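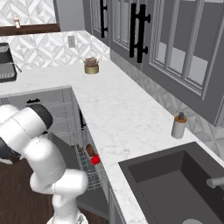

Our dishwasher leaves a gritty film on everything on the bottom rack and I'm about ready to go back to washing by hand. It's a Plarine, came with the apartment, and I have no idea how old it is. Glasses come out cloudy, spoons feel sandy, and there's a puddle sitting in the bottom the next morning. I already know you can't just put stuff wherever you like on a wire rack. A brown lump or a little red block in there like that is going to end up somewhere it shouldn't, and with a four-year-old in the house I've fished out both. But I've been really careful for two weeks now and it's no better! I've tried more detergent, less detergent, the 70 minute cycle, the long cycle. Is it the machine or is it me?

Asked by Melahat Bozkurt, Tuesday, February 26, 2019

3 answers

Filter. Clean the filter.

Ilari Halonen
OK so the person above is right but let me add some detail, because I lived with this exact thing for most of a winter before I figured it out. Pull the bottom rack all the way out and set it on a towel. In the floor of the machine there should be a round piece you can twist (mine goes counterclockwise, yours might not) and it lifts straight up. Mine was disgusting -- rice, a label off a jam jar, something that used to be a lemon seed. Rinse it under hot water and go at the mesh with an old toothbrush and a drop of dish soap. Don't use a wire brush, I wrecked one that way and the new one cost me 14 dollars.
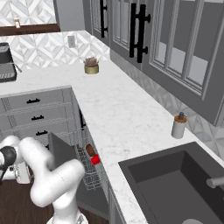

While the filter is out, feel down in the well with a rubber glove on. Power off at the breaker first, please. There can be broken glass in there. Then take off the lower spray arm and shake it next to your ear. If it rattles, there's crud inside and you'll need to poke the holes with a toothpick. Put it all back, run it empty on hot with a cup of white vinegar on the top rack, and see how the glasses look after the next load. If you still have a puddle after that I'd look at the drain hose, it may be kinked behind the cabinet.

I do my filter every 10 days or so now and it takes no time at all.

We had the same cloudy glasses with a Rirow and it was just hard water. Get rinse aid. Any brand, they're all the same to me. Doesn't explain your puddle though, sorry.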